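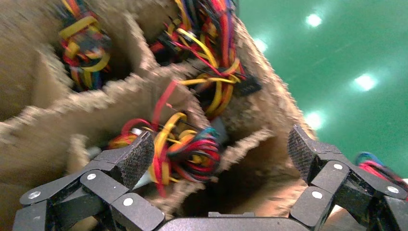
Colored wires packed into the cells of a cardboard divider.

Home | Data | Docs | Releases | Contact

Updated August, by Selina Sutter

# Stodside Bursary Payments

Records of student allowance payments made by the bursary office at Stodside College, released after the overpayment inquiry. The inquiry found that one batch had been paid twice – the second run went out before the first was marked as settled.

## Contents

- `payments.csv`: 2263 rows, one per payment
- `reversals.csv`: 761 rows, one per recovery or write-off
- `codes.txt`: the 10 allowance codes, with short definitions

## Fields

`ref`, `term`, `code`, `amount`, `paid_on`, `batch`, `status`, `note`

Student names and bank details were removed by Annelies Zaugg before release. Refs are random and don't match college numbers.

## Known problems

- Seven rows have no batch. They were paid by hand.
- Book allowances in the first term were sometimes coded as food. Dimas Tarigan fixed the ones he could trace – the rest are marked `unsure` in `note`.
- Amounts in `reversals.csv` are negative. Older copies had them positive.

## Use

Free to reuse with credit to Stodside Bursary Payments. Please don't try to identify students.

Corrections go to Slamet Lau, with the ref and the file name.

Contact the data desk | © Stodside College | Back to top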